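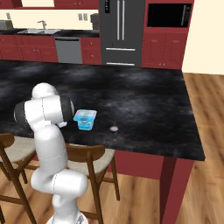
**Durnby Assistive Handling Project: progress report to the Jivmont Fund**

Reporting period ending December. Prepared by Poppy Rudd, project lead.

### 1. Summary

Work in this period concerned the set-up and upkeep of the simulated mobile arm, known within the project as Vlad. The kitchen test cell is in regular use. Two faults in the arm model were found and corrected, and one remains open.

### 2. Configuration of the cell

The cell is a rendered domestic kitchen with a central island, and all reaching trials are carried out at the island top. The present task requires the arm, mounted on its mobile base, to approach a small lidded blue tub standing near the front edge of the counter. A second, smaller round object is placed further along the same edge. The bar stools have been kept in position, as the Fund asked that the base be tested with ordinary furniture in its way.

The height of the island slab is set at 900 mm in the model. Iulian Stoica rebuilt the collision shapes for the slab and stools, which had been left over from an earlier layout and did not match the visible surfaces.

### 3. Maintenance of the arm model

The wrist joint had been drifting from its commanded angle during long runs. The cause was a damping value entered in the wrong units. It has been corrected and the joint limits checked against the design sheet.

The finger pads were also slipping on smooth plastic. Friction settings were revised and 146 grasp trials were repeated, of which 12 failed. Most of the failures took place when the arm came in low from the left, and this approach is under review.

### 4. Outstanding matters

The base still settles by a few millimetres when the arm is fully extended. A repair has been drafted but not yet merged into the Zomora build. Until then, operators are instructed to reset the base before each batch and to record the offset in the run log.

### 5. Expenditure and next period

Computing costs came to £4000, within the sum approved. In the next period the team will close the base fault, repeat the low-approach trials and supply the Fund with the revised set-up notes.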